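Tile Design Graduate Returns to Teach Evening Course

Yiran Ye completed the surface design certificate at the Pollero Institute before joining Stunon, a tile and wall panel supplier. This November, Ye will return to the Institute to lead its evening course in color for small interiors.

"I was taught to choose the floor first," Ye said in an interview with the alumni office. "People repaint a wall in a weekend. They live with a floor for decades."

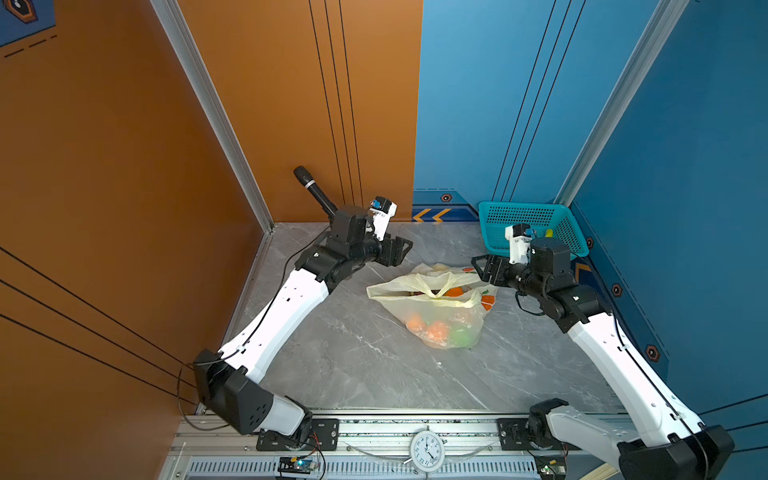

Gray marble-patterned tile with orange and blue walls.

Ye's first assignment at Stunon was the sample library, which then held 2,582 pieces. Of these, 135 were gray. "Customers believed they wanted gray, and they were usually correct," Ye said. "Our task was to learn which gray, and what would stand next to it."

The course will run for 49 hours and is open to working adults. Tuition is $2,000, and graduates of the Institute may apply for the Jia Grant. Students will prepare one full color plan for a room of their choice, including trim and corner details.
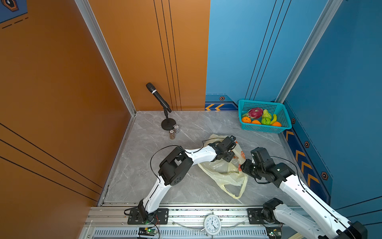 Aluminum corner posts where the wall panels meet.

Asked what applicants should bring to the first session, Ye requested a notebook and a floor plan drawn by hand. "It does not need to be handsome. It needs to have the doors in the right place."

Classes will meet in Misier Hall. Applications are accepted through the registrar.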